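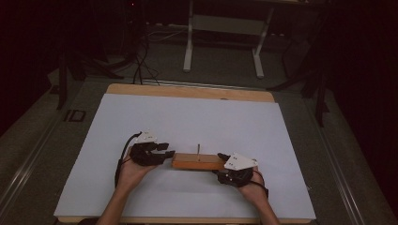 Chapter 2
Wood and Moisture

Wood takes up water from the air and gives it back. The cell walls hold this water until they are full; any more collects in the hollow center of the cell and has no effect on size. Below that point a board shrinks as it dries, mostly across the grain and very little along it.

Handles are therefore cut with the grain running lengthwise. A coat of finish slows the exchange of water but does not stop it.

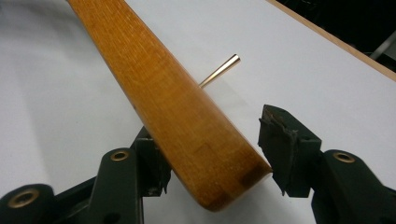 A reader in Grurkton wrote that the first edition gave no advice on storage, and that stock kept in a heated shop moved more than the tables allowed. The tables in this edition cover heated rooms -- see Section 2.4.

Flat work needs more care. A wide panel held fast on all sides may split, and openings cut through it can change shape with the season. The Curville trials followed 291 panels from May to June and found the most movement in flat-sawn stock.

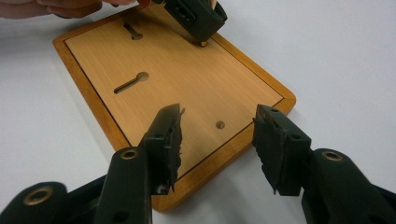
Fig. 2.2. Panel with border and keyhole-shaped slots.

Related chapters
Chapter 1: How Trees Grow
Chapter 3: Drying Methods
Chapter 4: Glues and Joints

Comments (2)
murnero: Does Section 2.4 apply to plywood?
oak_3033: The link to Chapter 3 opens Chapter 4.

Contact | Copyright Vukčević Press | Back to top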